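Smoke Breaks and the Student Shift

Abelardo Montecinos began smoking behind the kitchen of a restaurant in Sosa, where he washed dishes during his second year of college. Employees who smoked were given five minutes outside every two hours. Employees who did not smoke stayed at the sink. He took his first cigarette in June and was buying his own packs before classes resumed.

His account resembles many heard in the restaurants of Priltitz and Mustberg, where students fill most of the evening shifts. Few of them arrive as smokers. They are introduced to the habit by coworkers, often on a difficult night, and they come to depend on the pause as much as on the tobacco. 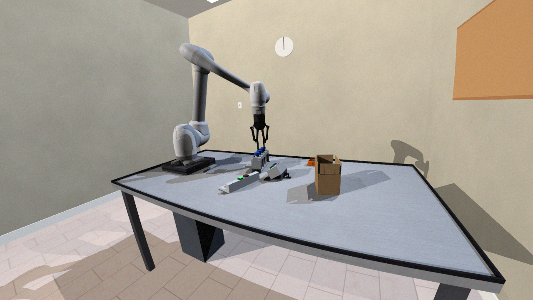 Employers have begun to reconsider how breaks are assigned. The Dustuvov restaurant group, which employs 70 people at 7 locations, ended its separate smoking break last year and now grants the same rest period to all staff. Managers were asked to provide a place to sit indoors, away from the back door. The room need not be elaborate, and a plain one with a large rectangular table in the corner, like the one shown, would meet the standard. The group set aside $2,000 for chairs and for printed information on quitting.

Montecinos, now a shift supervisor with the group, supported the change. He stopped smoking after two failed attempts and still finds the hour before closing the hardest. "I wanted to get out of the kitchen," he said. "The cigarette was the only way anyone had offered me."

Staff at the Mustberg location will review the policy with management in June. Several servers have asked for a second rest period on double shifts.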